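I finally bought the wine rack. If you were reading back in November, you may remember me moaning that my bottles were living on top of the fridge, where they got warm and rattled every time the compressor kicked in. Charmaine came over for dinner, took one look up there and said, "You know that's the worst spot in the whole house, right?" (I did know. I'd just been ignoring it.)

So I went down the rabbit hole. Ketetti has a nice big floor-standing one that I loved, except it holds way more wine than I will ever own at one time, and my kitchen is basically a hallway with a stove in it. I scrolled through 226 listings for small racks, half of them the same black metal thing with a different name, and then I saw this coppery wire one and that was that!

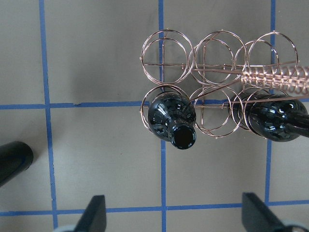
The new rack: six rings, two rows of three, and that little coiled handle I'm so fond of.

The color is what got me. It's copper but leaning pink, sort of rose gold, and it goes with the old measuring cups I keep on the hook by the sink. The wire is pretty thin, so the whole thing looks light, and I like that I can see straight through it. My last rack was a solid box and it made the counter feel about half the size.

Six slots is plenty for me. Right now the plan is four reds, one white for cooking, and the bottle of olive oil Elmarie brought back from her trip, because it's tall and it falls over if you breathe near it. I know, I know, olive oil in a wine rack. It fits, I checked!

Still deciding where it goes for good. The shelf over the microwave is out (heat again), so it's between the end of the counter and the bottom of the pantry, next to the onions. Bheki votes pantry. I'm leaning counter, mostly so I get to look at it while I do the dishes.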